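Progress report to the Goodall Fund
Linex workshop, second reporting period
June 13, 2020

Dear Upendo,

Thank you for your patience with this one. I know you asked for two pages at most, and I will do my best, but there is a good deal to tell you, most of it about the open day, and I would sooner you heard it from me at some length than had to piece it together from the spreadsheet.

First, the money, so that it is out of the way. We have spent the first two installments as planned. The one change from the budget you approved is that we moved 418 dollars out of printing and into safety signs and floor tape. Dušan Hubáček signed off on that, and the receipts are in the folder we share with your office. Nothing else has moved between lines, and I don't expect to ask for anything more before October.

Now for the open day itself. You will remember that when we first wrote to you, the idea was a small afternoon for the families of people who work here, with a short talk and maybe a demonstration if the two-armed robot was behaving. It grew. The technical college in Millora asked if they could send a class, then the parts suppliers wanted to come, and by the time we closed the sign-up sheet we had 77 names on it. We split everyone into small groups and ran the same program over and over from ten in the morning until a little past four, with a break for lunch (sandwiches from the Fadimetti bakery, very good, and they gave us a price I am almost embarrassed by).

Each group started with Dušan at the whiteboard. He had promised me fifteen minutes and he mostly kept to it. He talked about why loose wiring is such a hard thing for a robot to deal with, how a cable never lies the same way twice, and how a person picks one out of a pile without thinking. He passed a harness around and asked people to close their eyes and find the connector by touch, and I think that did more than all our slides put together. One of the college students asked whether the robot could feel anything in its fingers, and that turned into such a long and happy conversation that the next group had to wait in the hallway!

After that we moved over to the work table for the demonstration. We had decided early on to show the real job, with the real parts, and to leave out anything that was only for show. So what people saw was the two arms working over a divided box of harnesses beside the tray where the power supplies go. It is slow work to watch, and I had worried about that, but the visitors were very quiet and leaned in as far as the tape would let them.

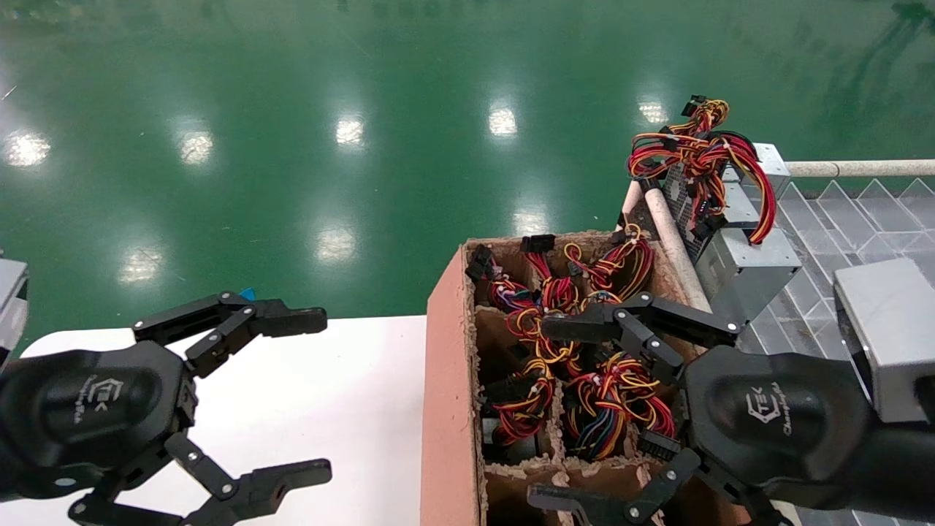 Both grippers at the harness box, with a power supply on the tray behind.

We did have some trouble, and I would like you to have that too. In the second group the right arm stopped partway through a reach and had to be restarted, which took long enough that Dušan ended up giving a second talk he hadn't prepared. The bundles also tangle more than we would like when the box is full. We have since tried filling it less, and it helps, though it means somebody has to top it up more often. I would call that an open question for the next period. The voice of the presenter didn't carry well either, and two people at the back told me kindly that they had missed most of it. We will borrow a microphone next time.

The feedback cards were generous. Many people wrote that they wished they had been allowed to stay longer at the table, and several of the suppliers asked for a second visit with more time for technical questions. The college would like to make it a yearly thing. I have not promised them anything yet, as I wanted to talk with you first about whether the fund would see that as part of this grant or as something separate.

For the coming months we plan to finish the written guide for visiting classes, with a first print run of 300 copies, and to hold one smaller demonstration in October for the suppliers. I will send you the draft of the guide as soon as Dušan has been through the safety pages.

It would be a real pleasure to have you here for the October visit if you can manage the trip. Let me know which dates are hopeless for you and I will plan the program accordingly.

With warm thanks from all of us at Linex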